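Purno hand-held gripper kit, review meeting
December 5, 2024
Notes typed up fast, corrections to the list please

1. Where we are
Trial kit from Purno still on loan, 2 pairs. Quote is 2,519 per pair incl. mounts, markers and the first year of software. Bukier quote still not in - chased twice. Drellari out of the running, no spare finger pads untill July.

2. Sink tasks
Went through the sink station work. Small light things are the hard part, cups especially. Curved fingers OK on most bottles. Target for the station stays at 400 recordings, 88 accepted so far. Agreed the marker on each housing has to stay in view of the head camera, otherwise the take is no use to us.

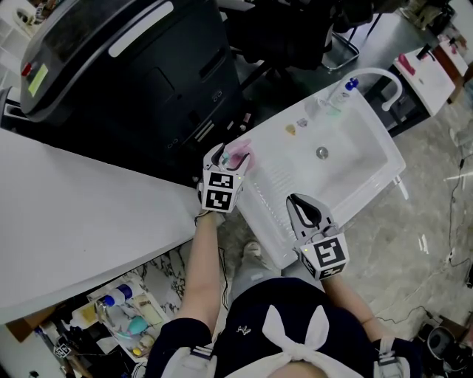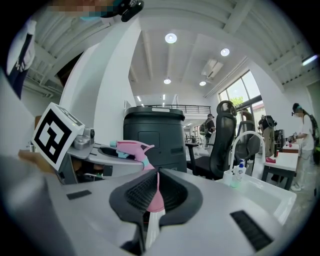
Purno grippers at the sink station: pink cup (first), pink spray bottle (second)

3. Complaints
- Grip gets heavy on long sessions. Want a lighter housing, Purno says "under review".
- Finger pads: need price for spares, not on the quote.
- Manual is thin. Calibration page refers to a menu that isnt there.
- Farina software imports the files fine but drops the gripper width on some. Their side or Purno's? Unclear.

4. Decision
No order yet. Extend loan if Purno agrees, finish the sink target first. If Bukier comes back under the Purno price we ask for a trial kit from them too.

5. Actions
- Ask Purno for pad price + loan extension
- Send Farina two of the bad files
- Last try with Bukier

AOB: storage for the kit cases, moved to next meeting.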